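Dinner Practice at Judau
A morning among the simulated kitchens of a small robotics lab

6 min read
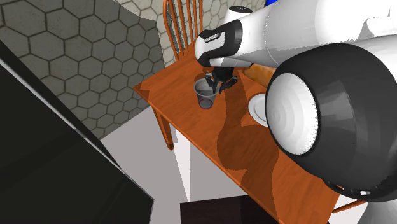 Why would anyone teach a robot in a computer before letting it near a real kitchen? Mistakes are free there, and a practice session that would take all afternoon at a real table can be repeated over and over while the staff are at lunch.

I heard some version of that from everybody I met at Judau's open day in November, and by the end I was saying it to strangers in the coffee line. The lab takes up the ground floor of an old seed warehouse, and once a year it rolls up the big door and lets people wander in. I got there at nine in the morning and the place was already loud. Kids were on the floor with foam blocks. A retired machinist was quizzing an engineer about gear wear (he had brought notes!).

The main event was in the back room, where Judau runs what it calls Sosley, the simulator its arms learn in. Sosley is a collection of made-up homes. There are kitchens, breakfast nooks, pantries and one very gloomy basement, and in each one a robot arm is given a small household job. Move the cup. Put the bread on the plate. Clear the table. These are jobs a four-year-old can do while complaining, and they are wonderfully hard for a machine.

"Cups are my favorite," said Lụa Đinh, who builds the rooms. "You can grab one by the wall, you can grab it from outside, you can spread your fingers and lift from inside. People do all of those without thinking. The arm has to find out what works for that cup in that spot."

She had 682 rooms in Sosley on the day I visited, and she seemed to know most of them personally. Some share a floor plan but swap the wall tile. In others the chairs move, or the light comes from a new side so that the arm throws its shadow right across the table. That last change sounds like nothing, and it caused weeks of trouble. An early version of the software had learned in flat, even light, and the first time a dark stripe fell over the tabletop it treated the edge of the stripe like the edge of the table and refused to reach past it.

I asked whether the rooms had to look so lived in. Couldn't you train with a cup on a plain gray box? Lụa laughed and said they had tried that for most of a year. The arm became superb at plain gray boxes.

Around eleven, Hollis Zamora took over for the live demonstration. Hollis runs testing, which means he gets to be the bad guy. He set up the Dvorak, the lab's real arm, at a kitchen table with a mug, a plate and a dinner roll from the snack tray, and let the audience move things wherever they liked. A girl in a yellow raincoat put the mug at the very corner, half an inch from disaster. The arm paused long enough for people to start murmuring, then came down slowly, took hold of the rim and carried the mug to the middle of the table. You would have thought someone had sunk a putt from across the green. I clapped too.

Then it dropped the roll. It picked it up, squeezed, lost it and chased it into the plate, and it did this twice more. Hollis let it play out.

"Bread squishes," he told us. "Our simulated bread doesn't squish enough. That's on our list."

I liked that a lot. The numbers on the wall behind him were just as frank. Before a new version of the software goes onto the Dvorak, it has to get through 200 test runs in Sosley with no one helping. The version we were watching had cleared that bar easily, then managed 56 good tries out of 60 at the real table the week before. Three of the four misses involved food.

After the demo they let visitors try steering a simulated arm with a hand controller. It is humbling! I lined up my fingers over a cup, was sure I was centered, lowered them and knocked it clean off the table. The view fooled me — what looked straight down from my angle was well off to one side. Lụa reset the room with one key and I had another go, and then another. On my fifth try I got the cup up and held it there, hovering, with no idea how to put it down.

Next spring the lab plans to send two arms to Sikham, a cooking school across the river, where they will spend the term setting out and clearing practice tables. Hollis is already collecting different kinds of bread. He had a sesame bagel in his jacket pocket when I left, and he was squeezing it.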